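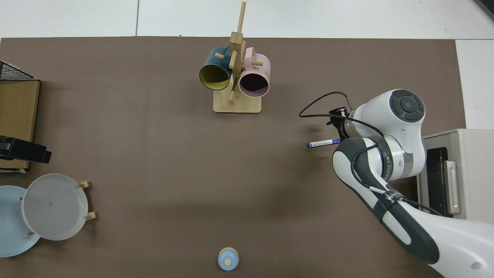

How do you work out who goes through when teams finish level on points?

Asked by Tavion Sorensen, 2000-10-31

Hi all, hoping somebody with a better head for league rules than me can sort this out, because my brother-in-law and I have been going at it for most of a week.

We both follow Villeck in the regional soccer league (I know, I know, somebody has to). The group stage is done and there were 3 teams level at the top on 10 points each - Villeck, Fadau and Hivport. Only two go through to the playoff. The league website has Fadau first, Hivport second and Villeck third, so we're out. But our goal difference over the whole group was the best of the lot! We put five past Vass in March and I was there for it, in the rain, with 2,161 other people if you believe the attendance in the program.

My brother-in-law says goal difference doesn't come into it until you've looked at the games between the tied teams. I say that's fine for two teams, but how can you do head-to-head with three? We lost to Fadau away, beat them at home, drew both with Hivport. Fadau and Hivport had a win each off one another, I think, but I'd have to look up the scores.

So my questions are, is he right, and if he is, how does the math work? And is there any point in the club appealing? People at the game were saying there would be an appeal but I haven't seen a word about it since.

Thanks in advance. Please be gentle, I'm still sore.

Answer from Mariann Borbély
Marked as most helpful

Sorry Tavion, but your brother-in-law has this one. I kept score and did the paperwork for an amateur league for years and this came up more often than you'd think.

When three teams are level and the rule says head-to-head, you make what people call a mini-table. Take a blank sheet of paper and pretend the other clubs in the group don't exist. Write down only the games the three tied teams played against each other, home and away, so that's six games. Then give out points for those games in the normal way and see who comes out on top. Your five goals against Vass vanish, I'm afraid, and so does everything else you did against anybody outside the three.

From what you wrote, Villeck got a win, a loss and two draws, so five points in the mini-table. Fadau and Hivport each had a win and a loss against the other, plus whatever they did against you. That gives Fadau six and Hivport five. So Fadau is first and there's no arguing about it. Then you and Hivport are level again on five, and now it depends on how your league wrote the rule. Some leagues go to goal difference inside the mini-table, all three teams still included. Others throw out the team that's been placed and start over with only the two that are left. You drew both of those games, so if they start over you'd want to know whether away goals count, and what the scores were.

I was doing sums like these again last night with the league handbook open in front of me and a pot of coffee going, and I still had to read the paragraph twice. I do all my figuring at the kitchen table and I'm particular about it: the good pencil, scrap paper, and a cup within reach. I like a mug tree for that, the plain wooden kind with one mug on the left and one on the right, a teal and a pale pink, so there's one for me and one for whoever comes by to argue about the offside rule. My husband says it takes up room. He also thinks penalty shootouts should be banned, so I don't pay him much attention.
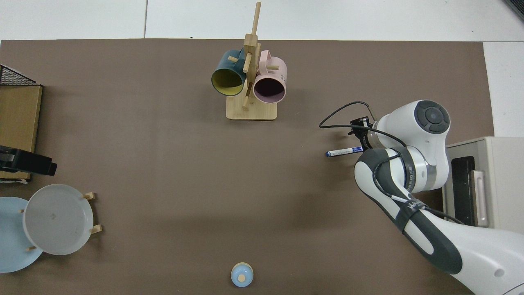 Back to your case. Get hold of the competition rules, the full ones and not the summary on the website, and look for the section on teams finishing equal. It's usually one short paragraph with the steps numbered. Two mugs on a wooden stand will keep you and your brother-in-law in coffee while you go down the steps together, and I'd make him read them out loud so neither of you can skip one. Ours was on page 243 of a handbook that had no index, so bring patience. If the steps say overall goal difference comes straight after mini-table points, then you may have something, because you said Villeck's was the best.

As for an appeal, the club has to put it in, and there's generally a deadline of a few days after the final table is confirmed. Call the club office and ask. They'll know whether anything was sent.

Second answer
Posted by a guest

its always head to head now, goal difference is only for cups. we got knocked out the same way two years ago and had a better team than both of them. refs in that group were a disgrace too

Reply from Mariann Borbély

It isn't always head-to-head, it depends on the league. Plenty of them still go by goal difference first. Please check the rules before you tell people that.

Reply from Tavion Sorensen

Thank you Mariann, that's the first time anyone has explained it so I could follow. I did the sheet of paper thing and got five, six and five, same as you. The two games with Hivport were 1-1 at their place and 0-0 at ours, so if away goals count then I guess we're the ones who go through?? Going to call the club in the morning and I'll post what they say. Haven't told my brother-in-law yet.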